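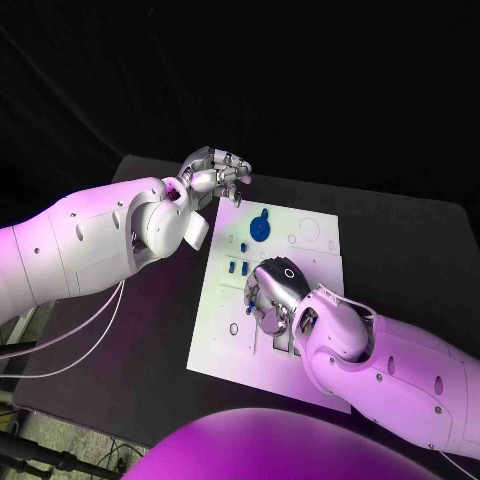 An evening with the Belport robotics club

I went to the open evening at Ronitby on November 11, 2023 expecting to be sold something, and for the first 12 minutes I was. There were slides. There was the phrase "human-level dexterity". Then the student team stopped talking and we were let in to see the task itself, which was a good deal humbler and more interesting.

It's a peg board. Blue parts, white plates, outlines to show what belongs where, and two arms with metal hands to do the placing. A patient four-year-old could manage most of it, and I said so to the man next to me, who had driven 38 kilometres and didn't care for the remark.

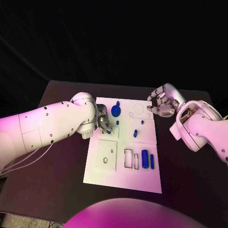 Left hand holding a small peg over the slotted plate.

The club enters this board in the Skoria student contest in February. Scoring is by parts placed, with a penalty if a person steps in. I asked how much of the evening's run was being decided by the software and how much by somebody at a keyboard, and got two different answers from two members. Neither was evasive, I think, but a visitor ought to be able to find this out from a sheet on the wall.

I also wanted to know what happens if the board is turned a bit, or the gear starts on the other side. Elsa Bakke told me they had tried that on 3 occasions and would sooner not discuss the third. Fair enough. 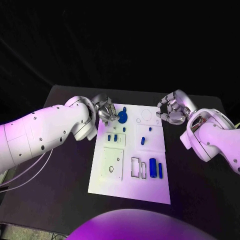 Kjell Lindholm thought I was asking the wrong thing: the contest is there to teach students how hard a pinch grip is, and a robot that does it badly teaches that as well as one that does it properly. I can accept that. I'd accept it more easily if the leaflet said it, since the leaflet talks about factories.

Some 29 of us stayed for the questions. Tea was in the corridor, parking is behind the Kristiansen building and badly signed.

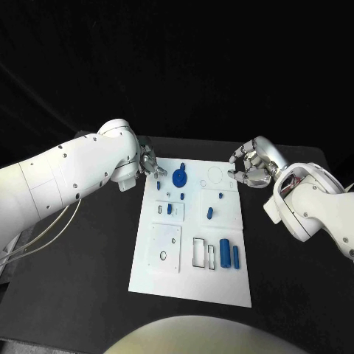
Birger Blomqvist
Visits correspondent

I'll go back after the contest and ask for the score sheet. Märta Kvam has promised me the failed runs too.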